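Tollow: questions I keep getting

I'm Liam Dolan and I write most of Tollow, which turns recordings from hand-held grippers into something you can train a policy on. I've pulled these out of my inbox and the forum, so they're in no great order. If yours isn't answered, post it on the forum and I'll probably add it.

Do I need a robot to use it?

No! You need recordings from a hand-held gripper, a calibration board and a reasonably modern computer. The arm only comes into it when you want to play a policy back, and that side lives in a separate package called Strachan. Plenty of people get months into a project before they install Strachan at all.

What does Tollow do with a recording?

It works out where the gripper was at each moment, works out how far open the fingers were, lines the two up in time and writes the lot to one file. Then it gives you a report telling you which takes it trusts and which it doesn't. Please read the report. I spent most of June making it readable and I'd like that to have been worth it.

How often do I have to calibrate?

Once per lens, and again if you've knocked it or had it off. People calibrate far too rarely and then write to me about drift. Move slowly, tilt the gripper about a fair bit, and get the board into the corners of the view as well as the middle — the corners are where a wide lens bends things the most. 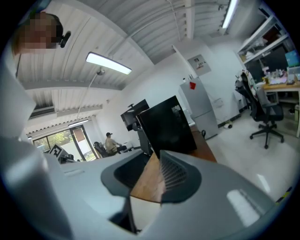

I ask for 100 good board views. You can get by with 65 if they're well spread out, and the tool will let you, but it'll grumble. More than that and you're mostly just waiting longer for the same answer.

My tracking jumps halfway through a take. Why?

Nine times out of ten it's one of these:

Fast turns. The picture smears and the tracker loses its place. Slow down at the wrist.

Blank walls. If there's nothing but plain paint in view for a second or two, there's nothing to hold on to.

Bright windows. The exposure swings as you turn past one and half your points vanish. Lock the exposure before you start.

If it's none of those, run the take again with the "patient" setting on. It's slow (go and have lunch) but it rescues a surprising number of them.

Can I mix recordings from different rooms?

Yes, and I'd encourage it. Make a fresh map for each room, though. Don't try to stretch one map over two places, even if they look alike to you. Our Wetport set has 323 takes in it and Tollow kept 263 of them, and a good chunk of the losses came from me using the wrong map one afternoon. I've left them in the set so you can see what a bad report looks like.

What's Prustudari, and do I need it?

It's the viewer. It draws the gripper's path next to the video so you can scrub through both together. You don't strictly need it, but I find bad takes with it far quicker than I do by reading numbers.

Will you support my gripper?

Maybe. If it has a fixed lens and I can see both fingertips in the view, it's usually an evening's work with a new settings file. Send me a short clip and the distance between the fingers when fully open, in millimetres. Please don't send me the whole data set — my inbox has limits.

Why is the export so slow?

It's the video compression. Turn on the preview export while you're testing and save the full one for the end. A faster version is on my list, just below fixing the installer.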